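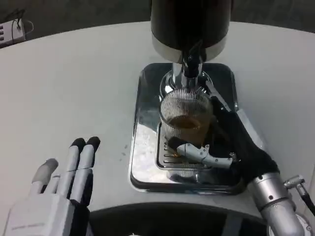

Should an office give free coffee to the people who work there? I think it should, but the more important thing is to give them fifteen minutes to drink it.

I came to this country to work in a translation office called Lostside, and I brought one strange habit with me: I sit down when I drink coffee. In my first week I noticed that my colleagues filled a cup, carried it to the desk and typed with the other hand. The coffee was good. The company paid nearly 3000 dollars a year for it, and our manager liked to mention this. But I never saw a person finish a cup while it was still hot.

My colleague Clémence Charpentier has a different opinion. She says adults can decide for themselves when to rest, and that a fixed break feels like school. I understand her. I also hated the bell at school. But she eats lunch over her keyboard, and in August she was home for two weeks with a bad neck, so I am not fully convinced by her example.

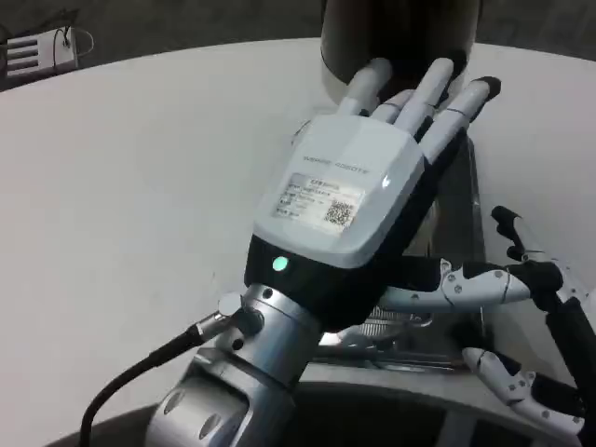 Coffee time, a small part of the working day.

When a break is only "allowed," the shy people do not take it. New workers do not take it, and people with a temporary contract take it least of all. I was one of them. You look at the others, you see that all of them stay in their chairs, and you stay too. A common break removes this question. Everybody stands up and you can stand up with them.

There is also the matter of language. In meetings I learned words like "deliverable." At the coffee table I learned how people complain about their landlord, how they make a joke about rain, how they say they are tired without saying it. I could not buy this in any course.
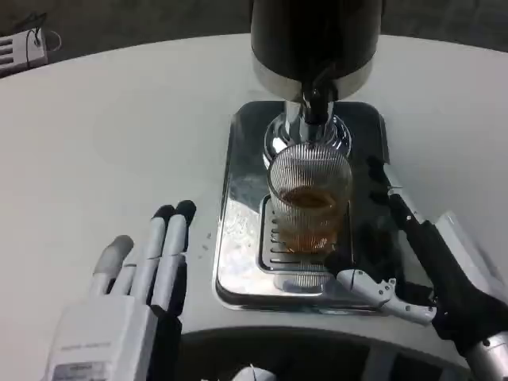 What I would ask for

My request is small. Choose one time in the morning and one in the afternoon, and put no meetings there. Place some chairs near the coffee – real chairs, with a back. The boss should come also, at least sometimes, and should not bring a laptop.

Nantana Chuensuk, who managed me at my second job, did this with a team of translators who were always late with their work. We were still late sometimes. But we knew who needed help, and we asked for it before the deadline and not after. I would like to work in such a place again.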